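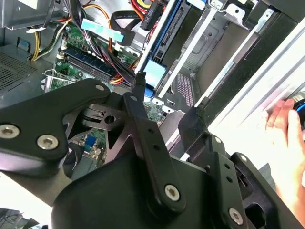
Posted by Natalia Bañuelos in Mending and Making Do, September
9 comments

I have a soft spot for old desktop towers, the big heavy ones that used to live under the desk and warm your ankles. They were made to be opened, for one thing. Lay one on its side, take the panel away and there it all is, the green board and the great tangle of red, yellow, orange and black wires that looks so alarming the first time and so friendly by the tenth.

Fulgencio Ledesma taught me most of what I know, over a great many cups of tea, and his first rule was to leave the wires until last. I ignored it, naturally, and spent a whole evening working out which plug went where. Now I draw a little map in my Nomero notebook before I unplug a thing (my drawings are dreadful, but they do the job).

After that I look for blue. So often the makers used it for the bits you're meant to handle - the latch on the drive bay, the clips on the hard drive bracket - and once you've spotted them you hardly need the screwdriver. A gentle squeeze usually does it. If it doesn't, have a biscuit and try again, as forcing old plastic only ends one way.
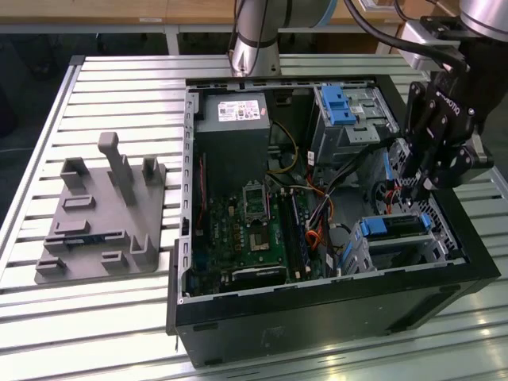

Side panel off, with the empty processor socket in the middle of the board.

Do be careful of an open socket like that one. All those tiny pins are easily bent, and I did for a perfectly good board once with the corner of my sleeve. I keep a scrap of stiff card handy to lay over the top while I'm busy elsewhere in the case.

Memory I save, always, along with any drive that seems worth testing. My spares tin has about 500 screws in it by now, and I still never have the two I want. Next month I'll write about cleaning out power supply fans, which is a mucky business and best done out of doors.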